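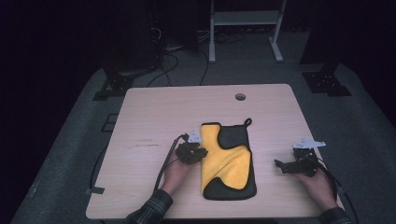
Folding was the part of the shift Rūta Zariņš never expected to be asked about, and she says she was asked about it for most of an afternoon: why she starts at one corner, when she smooths, what she does if the edge won't lie flat.

The questions came from Plenunar, the cleaning supplies and laundry firm where she works, which is preparing to move part of its cloth folding to machines. Staff take turns at a table with a gripper in each hand and fold the way they would on the line. The recordings are used to train a pair of robot arms, which the firm wants working beside the packing benches by November.

Plenunar folds cleaning cloths and towels for hotels, gyms and car washes. It employs 98 people, and 20 of them have signed up for the recording work. They are paid their normal hourly rate plus a supplement for each session, and nobody does more than two sessions in a shift.

Liv Solberg, who runs the folding floor, said the first lot of recordings came to 1547 folds. A good number of those were thrown out, mostly for cloths dropped or picked up by the wrong layer. Two-sided cloths have been the hardest, she said, as the two fabrics slide over each other and the arms tend to catch only the top one.

"With your fingers you feel how many layers you've got," she said. "With the grippers you have to look."

Views on the floor are mixed. Anselmo Guimarães has folded for the firm through two changes of building and has a bad left wrist. He would be glad to hand over the small cloths, which come through in batches of 260 and have to be done at speed. He is less sure about the grippers themselves, and asked for shorter sessions after his forearms ached. Sessions were cut from an hour to 40 minutes.

Nidia Guzmán turned the recording work down. She said she had no quarrel with those who took it on, but wanted to see in writing what would happen to folding jobs once the arms were running.

The firm has told staff there will be no redundancies in the first year. Folders whose work goes to the arms will be offered places in inspection and packing — both on the same pay grade, though inspection includes an early start at 5.30 am. Training for inspection takes three weeks. What happens after the first year has not been settled, and staff representatives have asked for another meeting before the arms are installed.

Large towels and fitted items will still be folded by hand.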